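Home Garden Grumbles Recipes Archive Contact

In Defence of Mint, Which Needs No Defending

Every gardening book I own says the same thing about mint: keep it in a pot. They say it the way you'd talk about a cousin recently out on bail. I ignored them nine years ago and put one small plant by the back steps. It now holds the steps, the path, both sides of the water tank and a good part of my neighbour Makis Xenos's lawn.

Makis has been decent about it. He says mowing smells like toothpaste.

What gets my goat is the moral tone. We call mint a thug and a bully, then drive to the Sellmont nursery and hand over $27 for a lavender that will sulk through one winter and die of a damp Tuesday mood. I have killed more lavender than I care to list. The mint I have attacked with a spade, a mattock and a sheet of black plastic, and it came up through the plastic.

Surely a plant that wants to live in my garden deserves a bit of favour. Few others have asked.

What it's good for

Bees, for a start, if you let it flower. Tea, if you like tea that tastes of hot lawn. Lamb, peas, new potatoes. My aunt Despina Vrettos puts it in meatballs and won't tell anyone how much - a fistful, going by the colour of them.

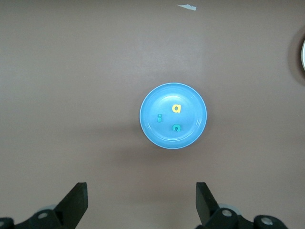
If you must get rid of it

Dig in October, after rain, and follow every white runner to its end. Leave a bit as long as your fingernail and you've left the lot. Don't compost it unless you want mint wherever the compost goes. Then do it all again next year, and the year after, and give my regards to Makis.

Comments (3)

Dolores Ostrowski: Try horseradish. You'll be begging for the mint back.

Silvan Lehner: Mine got into the neighbour's drain. We no longer speak.

Myrto K.: How much is a fistful? My fists are small.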